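Flungate Home Help
Furniture and Surfaces > Care and repair
Viewed 839 times

White ring and dull patch on an old dining table, how far do I need to go?

Fedir Antoniuk
Posted 23/08/2019

Good evening to all. I have inherited a dining table from my aunt and I would like to use it every day, but I am afraid to make it worse. It is solid wood, brown, I think walnut but it could be beech with stain. The finish is matte. I do not know what finish it is. My aunt bought the table from Kuzmenko, which was a furniture shop in our town and is closed now, so I cannot ask.

There are two problems. The first is a white ring from a hot teapot, near one end. The second is a dull patch the size of a dinner plate, where I cleaned dried candle wax with a kitchen spray. The spray was for greasy ovens, I know now that it was a bad choice. The patch does not feel rough, it only looks more gray than the rest and it drinks water quickly.

I have read that I must sand the complete top and begin again. My neighbor says a bit of oil is enough. I have a small can of Drullow oil from painting my garden bench, it is half full. Can I use it? And how do I find out what is on the table now? I have no workshop, only a balcony, and the top does not come off the legs as far as I can see.

Thank you for your patience with my English.

Liudmyla Levchenko
448 points

Dear Fedir, please do not sand yet. I have repaired tables in my kitchen for many years, and most of the damage I see was made by a person who began with the sandpaper.

First you have to know the finish. Turn to a place which is not seen, for example the underside of the edge, if it has the same finish as the top. Put a little denatured alcohol on a cotton swab and hold it there while you count slowly to ten. If the surface becomes sticky and the color comes on the cotton, it is shellac. If nothing happens, try the same with lacquer thinner, with the window open. Lacquer will go soft. If still nothing happens, you have either a modern varnish or an oil. To separate these, put one drop of water on the dull patch and one drop on a good place. On varnish the drop stays round for a long time. On oil that is tired, the drop goes flat and the wood becomes dark under it.

From what you write, that the patch drinks water, I believe the oven spray has taken away an oil or a very thin wax. But I would do the test before I believe it.

For the white ring: it is usually moisture which is caught in the finish, and it does not go into the wood. Put a dry cotton cloth over the ring, and move an iron over it, on low heat and without steam. A few seconds, then lift and look. Repeat it. Be more patient than you want to be. If some of the ring stays after this, rub it with a soft cloth and a small quantity of mineral oil, leave it for the night and wipe it in the morning. Do not use toothpaste. Many people recommend it, and it leaves a shiny circle in a matte finish, and then you have a new problem in the same place.

For the patch: wash it with water and a drop of mild dish soap, then with clean water, so that nothing of the spray remains. Wait until the next day. If the test says oil, you can put new oil on this patch only, very thin, and wipe all the extra after 15 minutes. When it is dry, you do one thin coat on the complete top, so the color becomes equal.

About your garden oil I would be careful. Please read on the can if it is meant for indoor use and for tables where people eat. Some outdoor oils contain things against mold that you do not want near bread. If the can does not say it clearly, leave it for the bench.

I also want to say something about how perfect it must be. A table that is used will have marks. Faint scuffs, small light specks, some darker smudges here and there, these are normal on a brown matte top, and I would not open a can for them. I look at the top from the place where a person would sit, and if I do not notice the mark from there, I leave it.
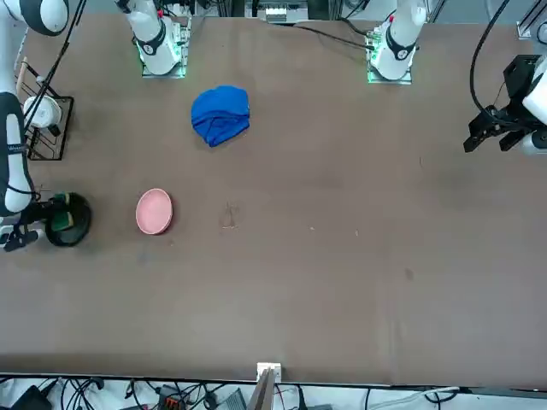

Hélène Chan commented that the iron worked well on her own table, but she would put the cloth in two layers and take a white one, because a blue kitchen towel had once left some color in the finish. She also asked if the mineral oil does not stop the new finish from holding.

Hélène, thank you, the white cloth is a good correction. And yes, you are right to ask. Mineral oil does not dry, so if it was used on the ring, it must be wiped off with mineral spirits before any drying oil or varnish comes on top. I should have written this at once.

One more thing, and it is important. Rags with drying oil can become hot by themselves and start a fire. Put them flat outside to dry, one beside the other, or keep them in water in a closed metal can. Do not put them in a ball in the trash.

Maksym Hrynyshyn
6 points

just use Ondley wax, brown one. I put it on everything and my wife is happy. ring you can cover with a plate

Demyd Stelmakh

I agree with Liudmyla in general, and I add only what I know from my own mistake.

Wax is not wrong as the last layer, but please do not put it first, as Maksym proposes. Wax on the dull patch will look nice for one week. After that you cannot put oil over it, it will not go in, and you have to wash everything with mineral spirits and start again. I lost a weekend in August to exactly this.

If the alcohol test shows shellac, the iron needs even lower heat, as shellac becomes soft quickly. In this case I would try the ring first with a cloth which is only a little damp with alcohol, one fast movement across, and not stop in the middle.

For the can, you will need less than you think. Buy the smallest. An opened can gets a skin on it in the cupboard.

Fedir Antoniuk

Thank you very much, I did not expect such long answers. I have made the test under the edge. The alcohol did nothing, the thinner also nothing, and the water drop on the good place went flat after a few minutes. So I understand it is oil everywhere, and old. The can from the bench says for exterior only, so it stays on the balcony.

I will do the ring on Sunday with a white pillowcase, and I will write again when the oil is dry.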